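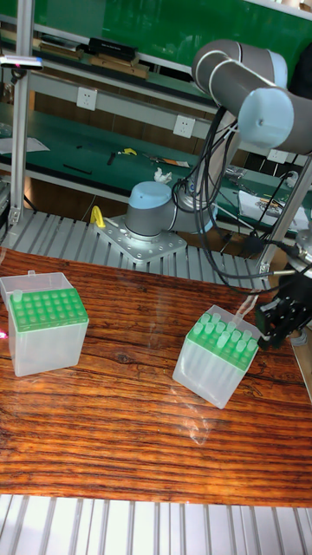

Color in a printed comic is made of dots. The printing press does not have an ink for every color. It has 4 inks: cyan (a greenish blue), magenta (a purplish pink), yellow and black. Each ink is printed as a pattern called a screen. In a screen, the dots sit in straight rows, like the round holes in the green rack of the box on the left. The rows are evenly spaced, and only the size of the dots changes. Small dots give a pale color. Large dots give a strong one.
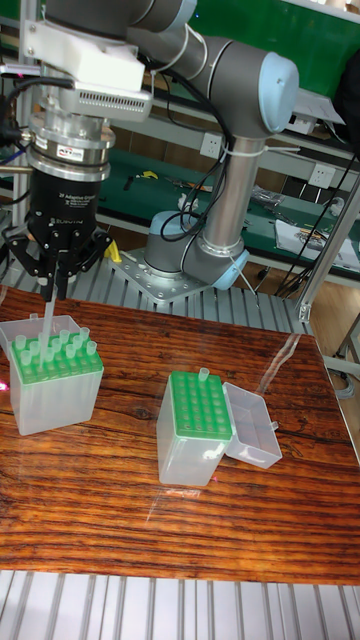 A pipette tip held over a green rack.

Each screen is turned to a different angle. If all the rows pointed the same way, the dots could form an unwanted wavy pattern called moiré (say "mwah-RAY"). Your eye blends the dots – a mix of magenta and yellow dots looks orange from a normal reading distance.

The 68-page comic "Gratness", drawn by Bastien Pichon, uses large dots on purpose. On the cover they can be seen without a magnifying glass.
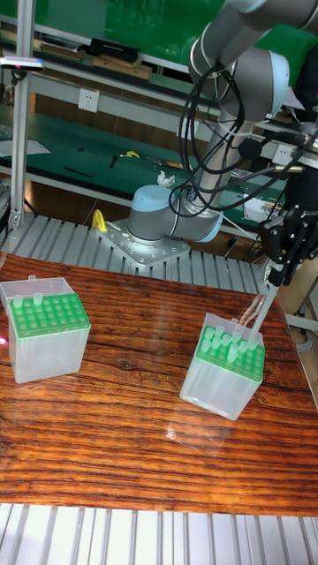 Robot arm, with a long pipette tip at the gripper.

Words to know
Screen: a pattern of dots for one ink.
Register: how well the inks line up. When register is poor, a red cape may show a yellow edge.
Proof: a test page, checked before the full print run.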